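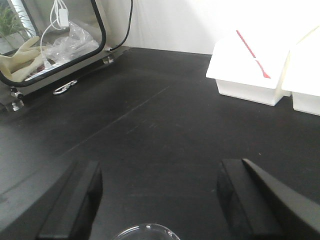 Re-mineralising water for coffee

The tap water at our flat in Tumlow is hard enough to fur a kettle in a fortnight. I had been using a jug filter, but the results drifted as the cartridge aged, so in November I switched to distilled water with minerals added back.

The method uses 2 concentrates. The first is Epsom salt, for magnesium. The second is plain bicarbonate of soda, for alkalinity. Each is made up in its own bottle, because I want to change one without the other. I weigh the powder on a pocket scale, tip it into 200 ml of distilled water and shake until clear. The bottles live in the fridge door with the date on masking tape.

For a normal batch I add 12 g of each concentrate to the big container and top up. Ridwan Pangaribuan uses half the bicarbonate for light roasts. I tried his version with a washed Sutanto and found it sharp, though the same water suited a natural from Rimine quite well.

Some notes on errors. Check that the Epsom salt has no added scent; bath products often do. Do not measure by teaspoon, as crystal size varies between packets. If the concentrate goes cloudy, throw it away.

The kettle has stayed free of scale so far. I have not yet tried calcium, which is more awkward to dissolve, and I still need to work out a recipe for the Aditora beans, which taste flat at every grind setting I have used.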